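Hi! If you've landed in this folder you're probably looking for the produce pictures, so let me save you some clicking.

# Trerdale Table Produce

I started this set in February, when I got fed up with produce photos where everything sits alone on a white background looking like it's waiting for a passport. My kitchen doesn't look like that. Things get dumped on the table and they touch each other and half of them are round and orange. So that's what I wanted: small stuff, all mixed up, on the cloths we eat off.

Last updated September 17, 2023.

## What's in here

- 480 labeled pictures, in `table/`
- `labels.csv`, one row per item, with the picture name, the item name and my notes
- `cloths.csv`, which tells you which tablecloth is under what
- `odd/`, for anything Craig and I couldn't agree on

The first version had 500 pictures. I pulled the blurry ones in the summer, so if your count doesn't match mine you've got the old download and should grab it again.

## Names I use

Oranges are `mandarin`, whatever size they are. I tried splitting them into satsuma and clementine and gave up after one evening (sorry, Ewan, I know you care). Size goes in the notes column instead.

Tomatoes are all `tomato`, with a color after it: `tomato_red`, `tomato_yellowgreen`, `tomato_darkred` and so on. Cherry tomatoes get their own label. The long dark ones look so much like plums that I had real plums labeled as tomatoes for a whole month! Davina MacLeish caught that one and went through all 159 rows with me over the phone. Please check `fixes.txt` if you used the set before then.

Water chestnuts are `water_chestnut`, unpeeled. People keep writing to ask if they're regular chestnuts or tiny beets. They're the crunchy ones from the stir-fry. I buy them at the market in Firnport and they come with mud on, so they get a good scrub in the sink first.

`round_yellow` is for little yellow things I wasn't willing to swear to. There are more of them than I'd like.

## The cloths

A plain background would make all of this easier, I know. But I love the patterned ones, and they're a decent test of whether you can find a tomato when there's a lot going on. My favorite is the pink woodland cloth, with big deer all over it and a blue-and-purple tree. The mandarins show up nicely on it, and so do the water chestnuts. 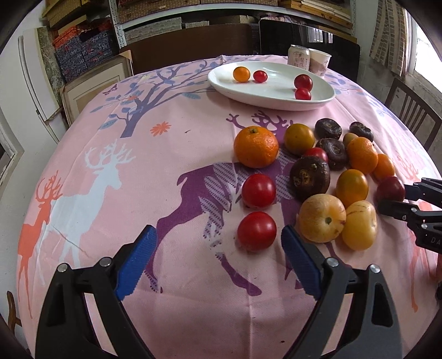

*Photo: Gregor Rennie / Trerdale Table Produce. Free to reuse with credit.*

I like the mix on that one because the reds run from bright to very dark, and there's a little cherry tomato tucked in beside the yellow-green one that's easy to skip when you're labeling fast. The mandarins come in different sizes too, all under the one label.

## Known problems

- The striped cloth is missing from `cloths.csv`. It's on my list.
- File names with a space in them break Archie's script. Use underscores if you send me anything.
- 60 rows have no notes at all. They're still fine to use, I just ran out of steam.

## Sending me more

Yes please! Root vegetables especially, I'm short on those. Put your pictures in a new folder with your name on it and tell me what the things are called where you live.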